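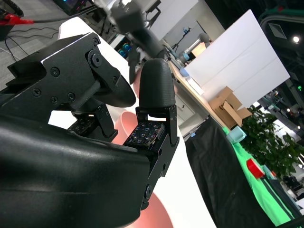

Section 2. Setting out, stacking and storing the bowls

Revision of 6/4/21. It replaces the loose sheet that was packed in the older boxes.

This section is for the Bedon small bowl, sold by Cardoso in the pink color. It explains how to prepare the table, how to set the bowls in a row, how to stack them after the meal and how to put them back into the box. The large Bedon serving bowl has its own section and must not be handled in the same way, for it is much heavier when it is full.

One full box contains 6 bowls. You can also buy the bowls singly at our shop in Broltuvau, and in this case you do not receive the dividers which are mentioned in 2.6. All other instructions are the same.

2.1 Before the first use

1. Put the box on a flat table or on the floor. Do not open it on your knees.

2. Cut the tape along the middle with the point of the scissors only. The first bowls are close under the lid.

3. Take out the paper sheet on the top and keep it.

4. Lift the bowls out one at a time. Hold each bowl with the thumb inside and the fingers outside, below the rim.

5. Remove the round sticker from the foot of every bowl. If it does not come off in one piece, leave the foot in warm water for some minutes and rub with the finger. Please do not use a knife.

6. Wash all bowls by hand with warm water and ordinary dish soap, then dry them with a cloth.

7. Pass a dry finger slowly along each rim. If you feel a sharp place, stop and put this bowl aside. We will exchange it, also when you have no receipt any more.

Note: The color may be a little different from one bowl to the next. We do not exchange bowls for this. If the difference disturbs you, mix the bowls on the table so that the two most different ones are not neighbors.

Caution: Keep the small paper bag with the drying grains away from children and pets. Throw it away on the same day.

2.2 Preparing the table

The bowls may be used on any table that is flat and does not move. We prepare and test our settings on the white Gusar table, and the distances in 2.3 were chosen for it. On a narrow table you will need to put the bowls closer.

1. Clear the table completely. It takes more time to work around the salt, the newspaper and the telephone than to carry them away.

2. Wipe the table top with a damp cloth, then with a dry one. On a glossy top go always in the same direction, or the traces stay visible under the lamp.

3. Look along the surface from low down, with your eyes near the height of the table. Crumbs and small splinters are easier to find like this than from above. On a white top the pale ones are the worst.

4. Push the table lightly at one corner. If it rocks, fold a piece of cardboard and put it under the short leg before you go on.

5. Switch on the lamp you will use for the meal. If it makes a strong reflection in the place where someone will sit, move the lamp or use a mat.

Note: A tablecloth is permitted. Pull it flat and let it hang less than a hand's width on the side where children sit – small children like to hold on to it.

Caution: A crumb under the foot of a bowl can make the bowl turn when you stir in it. Wipe also under the bowls if you move them during the meal.

2.3 Setting the bowls in a row

The row is the simplest setting and we recommend it for sauces, dips, cut fruit, nuts, and for toppings which the guests take themselves. For a soup or a breakfast, where each person has an own bowl, go to 2.4.

1. Decide how many bowls you need. For a small table three bowls are enough, and a longer row makes the guests stretch the arms over the food.

2. Set the middle bowl first. Stand in front of the table and put it where you can reach it without leaning.

3. Set the next bowl on the left side and the last one on the right side. Between two bowls there must be room for a hand with a spoon in it.

4. If your table top has lines, use them as a ruler. Choose one line and bring all the bowls to the same distance from it. Without lines you can lay a long wooden spoon on the table, push the bowls softly against it and then take it away.

5. Go one step back and look at the row from the short side of the table. Correct only the bowls at the ends. When the middle bowl is moved also, the work begins again from the start.

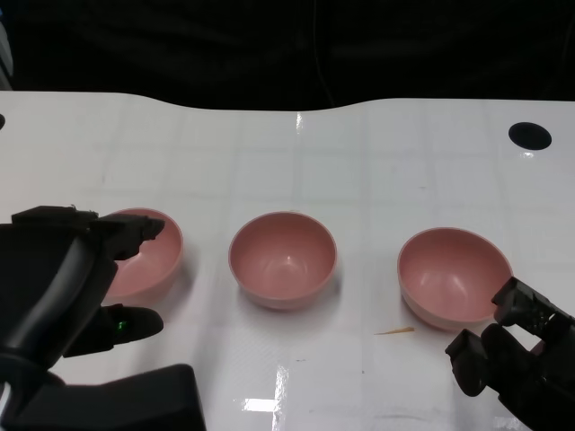
6. Check that every bowl stands with its whole foot on the table. Press with one finger on the rim, first on the near side and then on the far side. A bowl that is standing well will not knock.

7. Fill the bowls only when the row is finished. The content of one bowl is 363 ml when it is full to the rim, but please stop two fingers below. For dips, half full looks better and stays fresh longer, and you can refill from the kitchen.

8. Put one spoon beside each bowl, on the right, with the handle toward the guests. A spoon which is left inside should be short. A long one can pull a light bowl over when nearly everything is eaten.

Note: Put the food that drips most in the bowl nearest to the plates. Honey and chocolate sauce should not travel over the nuts.

Note: If the same setting is used by left-handed persons, lay the spoons in front of the bowls and not beside them.

Caution: Do not push a full bowl over the table. Lift it with two hands.

2.4 Setting one bowl for each person

1. Lay the plates first, with the same distance from the edge of the table.

2. Put one bowl in the center of each plate. For breakfast without plates, put the bowl directly on the table, a hand's width from the edge.

3. Turn the bowls so that any small mark on the rim is away from the person.

4. Fill the bowls in the kitchen if the food is cold. If the food is hot, carry the pot to the table and fill them there with a ladle.

Caution: The outside of the bowl becomes hot together with the food. Hold it at the rim and at the foot, or use a cloth. Tell this to children before you give them the bowl.

2.5 Clearing and stacking

The bowls are deep for their size, and they can stick together if they are put wet one into the other. Most of the questions we receive are on this matter, so please read these steps even if you leave out the others.

1. Empty all bowls with a soft spatula. Do not knock the rim of one bowl against another to get the last food out.

2. Carry them to the sink side by side on a tray. Do not stack them with rests of food inside.

3. Wash the inside, then the outside, and at last the foot. Food colors such as beet or turmeric should not stay in the bowl over the night.

4. Set the bowls with the opening down on a dry cloth. Leave the cloth flat, without folds, otherwise the water remains under the rim.

5. After one hour turn them over and dry the foot, where a ring of water usually stays.

6. Lay a piece of paper or thin cloth in the first bowl and set the second one in it. Continue in the same way.

7. Stop at three bowls. Make a second stack for the rest.

If two bowls are stuck:

1. Do not twist and do not pull with force.

2. Stand them in the sink and fill the upper bowl with cool water.

3. Pour warm water, not boiling, in the sink until it reaches the middle of the lower bowl.

4. Wait five minutes, then lift the upper bowl straight up. If it does not move, change the water and repeat.

5. Put one drop of dish soap at the place where the bowls touch, and tilt them a little from side to side so that the soap can run down.

Caution: Do not put anything of metal between the bowls to open them.

2.6 Putting the bowls back in the box

Do this if you will not use them for a season, or before moving to another home. For daily use keep them in a cupboard, on a shelf lower than your shoulders.

1. Control that all bowls are fully dry, also the foot.

2. Stand the cardboard dividers in the box. The long divider goes in first, with the slots up, and the short ones are pushed down into it.

3. Wrap each bowl in one sheet of thin paper. Newspaper is not suitable because the ink can pass to the rim.

4. Put one bowl in each space with the opening up.

5. Fill the remaining air with crumpled paper until you do not hear any movement when you tilt the box.

6. Lay the paper sheet from 2.1 over the bowls and close the lid.

7. Write the content on the short side of the box, where you can read it also when other boxes stand on it.

Note: Boxes printed with the number 2000 have no slots in the long divider. Use folded cardboard between the bowls in this case, or ask us for the newer dividers. They are free, you pay only the postage.

Caution: Do not put more than one other box on the top.

2.7 Small problems on the table

The bowl rocks. Wipe the table and the foot of the bowl, and turn the bowl a quarter. If it still rocks, try it in another place. When it rocks there too, please write to us.

The bowl slides on the glossy table top. There is water or oil under the foot. Dry both surfaces. A thin mat helps, but choose one larger than the foot, so that the bowl does not stand half on it.

The row looks crooked in the evening and was straight at noon. Look where the light comes from. The shadows of the bowls fall differently and can deceive the eye. Measure from the edge of the table before you move anything.

There are gray lines inside the bowl. They come from metal spoons. Rub them with baking soda and a wet cloth, in small circles, and rinse well.

The bowl smells of onion or garlic. Fill it with warm water and one spoon of vinegar, leave it for the night and wash it as usual.

Single bowls for replacement can be ordered from Cardoso all the year except in July, when the store room in Broltuvau is closed. Please write with your order if you need the bowl with or without dividers, and keep the broken pieces out of the glass recycling.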